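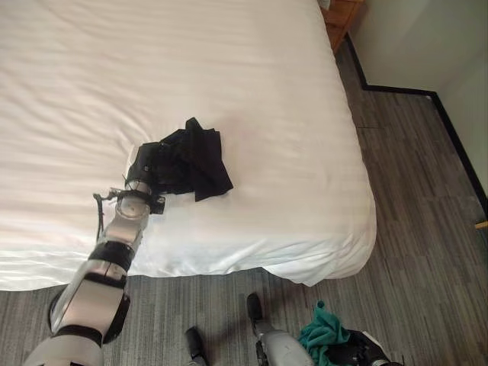
Sylvain Collet observou, na sessão anterior, que um hotel não vende quartos, vende noites de sono, e que a roupa de cama raramente aparece nos relatórios de gestão. Começar por esta observação e agradecer o convite da Wotell.

Âmbito da intervenção: contratos de lavandaria externa em unidades de média dimensão. Não serão abordados os restaurantes nem os spas.

Ponto 1 – Situação de partida. A unidade de Randden dispõe de 92 quartos e mantinha um stock de quase 1.000 lençóis, sem registo individual de lavagens. As peças eram abatidas por apreciação visual, com critérios diferentes em cada piso. (Pausa. Passar ao diapositivo seguinte.)

Ponto 2 – O novo contrato com a Stullus. Lavagem a 60 graus, recolha diária, penalização por atraso. Referir que a cláusula das peças extraviadas foi negociada duas vezes e que a redação final se deve a Sanne Van Leeuwen.

Ponto 3 – Questões em aberto. Quem suporta o custo das peças manchadas por maquilhagem ou tinta? O contrato é omisso. Solicitar a opinião da sala antes de avançar.

Os anexos serão enviados em novembro aos participantes inscritos. Reservar dez minutos para perguntas e passar a palavra à representante da Shiferaw.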